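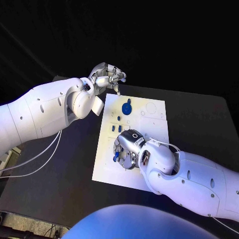 Teaching Two Hands by Remote Control
Student project report, July 2023
Kamlesh Chauhan, Brollthorpe

Why I picked this

I had two weeks of robot time left after the grasping lab and I wanted to spend it on something with both hands. Most of the class did single-arm pick and place, and those demos looked great, but I kept thinking about how rarely I do anything at my own desk with one hand only. So my project was to show a two-armed robot a set of small assembly moves by driving it remotely, record everything, and see how clean I could get the demonstrations.

The task board

The practice surface is a flat white board on a dark table. It has smaller white panels on top, outlined shapes, and blue parts: a gear-like piece with a short shaft, pegs, cylinders and so on. We call it the Grarnamano board because that was the name on the drawing we inherited, and it stuck. I love this board! It looks like a toddler's toy until you try to work it through somebody else's fingers.

Driving the arms

The operator wears a pair of tracking gloves and a headset that shows the view from the robot's head. Hand pose goes to the arms, finger bends go to the fingers. The software that maps one to the other is Zerouali, which a previous group wrote, and I changed only the finger scaling. My hands are small, so with the old settings the robot never quite closed its grip. After the fix I could pinch a part on the first or second try most of the time.

There is a short delay between moving and seeing the move. For big reaches you stop noticing it. For lining up a peg you notice it a lot - I learned to move, wait, look, and move again.

How a recording went

1. Lay the parts out on the board and write down the layout number.
2. Put on the gloves, hold both hands open, and run the calibration.
3. Bring one hand in over the part you want and keep the other up and out of the way until you need it. Fingertips should come down from above, because a sideways approach tips the upright pieces.

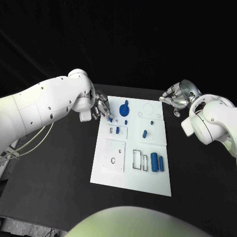 4. Close the fingers slowly, lift, and carry the part to its spot. If you drop it, keep recording and mark the run as a recovery.
5. Open the hand, raise it clear, and stop the log.

What I recorded

I finished with 600 runs, and 6 different layouts of the parts. Each run was cut to a maximum of 2000 time steps, so a few of my slow early ones lost their endings and I left them out of training.

The runs I made in the second week are much smoother. You can see it in the joint plots: far fewer little corrections near the board. I think that is mostly me learning and only partly the new scaling, but I did not keep a separate set to prove it.

Problems

Shadows from the robot's own hand made it hard to judge height. Brodent, our lab supplier, lent us a lamp and that helped with the front half of the board only. The thumb was the other trouble. It likes to arrive before the fingers do, and it nudged the slim parts out of place more often than I care to admit.

Next

In August I want to train on the recovery runs alone and compare. I would also like a second person to drive, so the data has more than one style of reaching in it. Anyone in the lab who wants a turn in the gloves, please come find me.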